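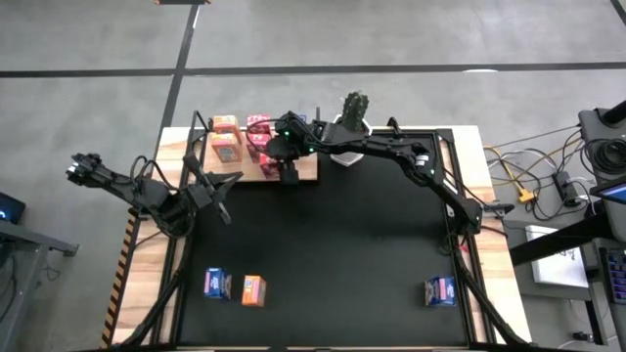

About Itness

Last updated: August
Posted by Tania Biswas

Itness is a small research company working on how two-armed robots learn to handle boxed goods. We build and test one method, which we call Dotness, and we publish what we find, including the parts that fail.

Most teaching methods need a fresh set of demonstrations for every layout. Dotness learns from short pieces of movement – reach, grip, lift, set down – and picks the next piece by looking at where the cartons are now. Both arms share one plan, so either can take a carton the other can't get to.

Our main test uses seven small cartons, a black mat and a raised wooden platform. We move the cartons between trials and leave the potted cactus standing near the platform. A trial fails if either arm touches the pot.

In our last round we trained on 259 demonstrations and ran 80 trials. With the shared plan, 37 of the first 40 were completed. In the second 40 we turned the cartons to odd angles and results were worse, mainly when two of them lay close together. We are working on that now with our partners at Galtex. 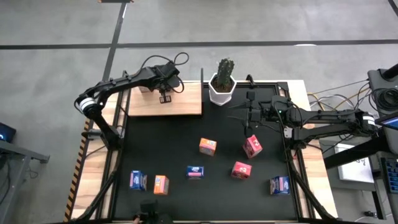
Anoma Haque thinks the success rate matters less than the recovery rate, and would like every group in the field to report how often an arm gets a second grip after missing the first. We have started logging this and will include it in the next set of results.

Contact: use the form on our contact page | © Itness | Back to top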